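Slow Down at the Seams

Delivery robots are coming to public plazas faster than the rules for them. One set of house rules, written on the fly, is worth a look.

By a staff writer
3/2/23

Start with the speed limit. Everybody does. Four miles an hour in the open, walking pace or under when there's a person ahead, full stop if the person is a child. Easy to write down. Took the people at Drumik most of a winter to agree on it.

Drumik is the small outfit running sidewalk machines across the Grerkinum campus – a mix of offices, a research block, and a big paved plaza that everyone cuts through on the way to somewhere else. The machines are knee-high, six wheels, a lidded box on top. They carry lunches, lab samples, the odd printer cartridge. Campus management said yes to the trial on one condition. Write the rules first, and post them where people can read them.

So they did. The document runs to 7 pages now. It started as one.

What is in it, then? Some of it you'd guess. Robots yield to people on foot, always. Robots yield to bikes and scooters too, and that one got argued over, since bikes on the plaza are supposed to be walked. They aren't walked. The first draft assumed they would be, and the first draft was wrong inside a day. Second draft: treat every rider as having right of way, begin slowing early, hold a straight line. No swerving. A rider can plan around a thing that goes straight. A polite little dodge to the left is the worst thing a robot can do, because the rider is usually dodging left as well.

The straight line rule turns out to matter more than the speed limit. Ask anyone who shares the space. People don't mind slow, and they don't much mind fast. They mind not knowing.

Then there's light. I hadn't thought about light at all before I spent a morning on this. A plaza facing a low sun is hard on cameras – pale paving throws glare up, the tree line goes black, and anyone standing in the shade of a building is a smudge. The rule says a machine that loses confidence in its cameras drops to half speed and leans on its other sensors. If it's still unsure it stops, puts its flag light on and calls a human. No guessing. No "probably a bush."

The operators hate this rule a bit. It makes the machines late. A lunch that should take a few minutes sits out in the open while somebody at a desk looks at a washed-out picture and says go. The rule stays anyway. They tried a softer version in the first weeks and dropped it after a machine rolled on past a man who was crouching to tie his shoe. Missed him by plenty. But it hadn't seen him, the log was clear on that, and that was enough.

Curbs get their own page. Seams too, wich sounds fussy until you watch a wheel catch in one. Expansion joints, drain covers, the small step down at the side of a path – each is on the map, each has a crossing angle. Go over square where you can. Never stop with wheels on two levels, never park in front of a curb ramp, not even for a minute. Somebody in a wheelchair needs that ramp and can't lift your robot out of the way. That line is in bold in the original. Good.

A word on parking generally. The rules say wait along the wall, never in the middle, and leave enough room for two people side by side. Sounds obvious. The trade body guidance I've read mostly skips it. Plenty on how a robot should move, next to nothing on how it should stand still, and standing still is what these things do for a good part of the day.

Nadetti, which supplies the remote desk, has a rule of its own about how many machines one person may watch. The number is 4. The sales pitch for these systems likes larger numbers. But the desk people said that past four they were watching a wall of screens and not a robot, and the company, to its credit, wrote it down. Shifts are capped as well. Breaks are real breaks, headset off, seat handed over out loud: I have it, you have it. Borrowed from pilots, I'm told.

Handover gets tested. Once in March and then each month after, they'll cut the link on purpose, mid-crossing, and see what the machine does. It should come to rest within its own length, light on, and stay put until someone walks out to it. Walks. There's a limit on that too – no route may run more than 300 yards from a person with a key. On a city street that would kill the buisness. On a campus you can live with it.

Privacy takes up half a page and ought to take up more. Video is kept for a short spell and then wiped, faces blurred before anybody outside the desk can look. Fine. But the notice telling you so is on a sign at the edge of the plaza, and most people come in from the other side. I asked if it could go on the robots themselves. It's under discussion. It should be quick to settle, that one. A sticker.

The complaints log is public, or public enough – ask at the front office and they'll print it. Short entries. Robot beeped at my dog. Robot in the way of the door. Robot waited for me and I waited for it, went on for ages. That last kind is the most common, the standoff, and it got a rule in the latest draft: if a person stops, the robot backs up a little and dips its light. Means after you. People get it without being told, most of them.

What's missing? Weather, mainly. There is a line about ice and a line about standing water and nothing on leaves, which will be a mess come fall. Also flying machines. The rules cover the ground and stop at knee height, and a Cheng survey drone already works the same campus on some mornings under a separate permit with a separate set of people. The two teams share a parking lot. They don't share a rulebook. Someone is going to have to sit down and decide who clears the plaza when one has to land near the other.

And numbers. The desk keeps count of stops, calls and near things, but there's no agreed way to report them, so no way to compare this plaza with the next one. A figure of 80 stops in a month could mean a cautious robot or a bad one. Until sites count the same way it means neither.

Would I copy the document? Most of it. Take the straight line rule, take the ramp rule, take the cap at the desk. Rewrite the privacy page. Then go out and walk your own ground at the worst hour for light, with the map in your hand, and mark every joint and step on it before a single machine goes out. The draft says to do this twice, once in each direction. The second page of the appendix has the form.
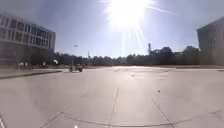

Open paving, bright sun, a rider crossing.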